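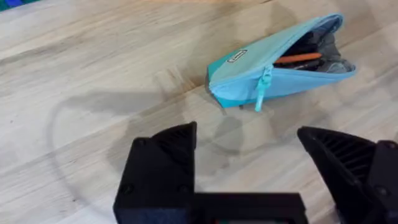
Why do we spend a whole chapter opening and closing the fingers, a reader of the first edition asked me, when all my club wants to do is pick things up?

# Chapter 2: Getting a Grip

Fair question! I asked much the same thing when I joined the Skirska robotics club, and I got the same answer I'm about to give you: most dropped objects are lost before the fingers even touch them. You come in too low, or a bit skewed, or with the gap too narrow, and then you blame the motors. (I blamed the motors for an entire term.)

In this chapter we're going to work on the approach. You'll need your arm set up as in Chapter 1, a clear patch of table, and something soft and forgiving to practise on. A pencil case is lovely for this – it squashes, it has a thick end and a thin end, and it doesn't mind being dropped. Please leave the mugs for Chapter 5. 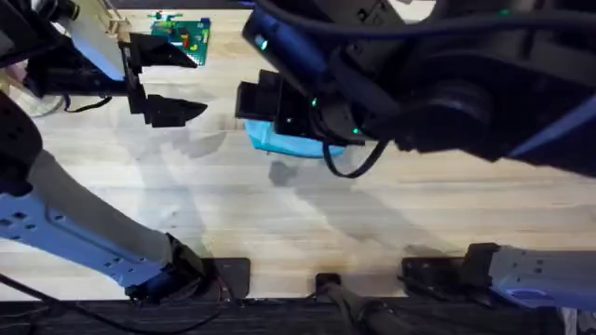 *Figure 2.1 Two arms sharing one table, with the left gripper open.*

If your club has a pair of arms, agree now who drives which, and keep one still while the other moves. We ignored that rule in our first Sketwood Cup and our arms had a very slow, very embarrassing handshake in front of the judges.

The project for this chapter is the Vultik log. Every time you try a grasp, write down which way the fingers were pointing and what happened. Aim for 50 tries before you change anything in your code. It sounds like a lot, I know, but our own log had around 2000 by March and I still go back to it when something odd happens.

Before you switch on, have a look at 2.1 and practise the open position by hand.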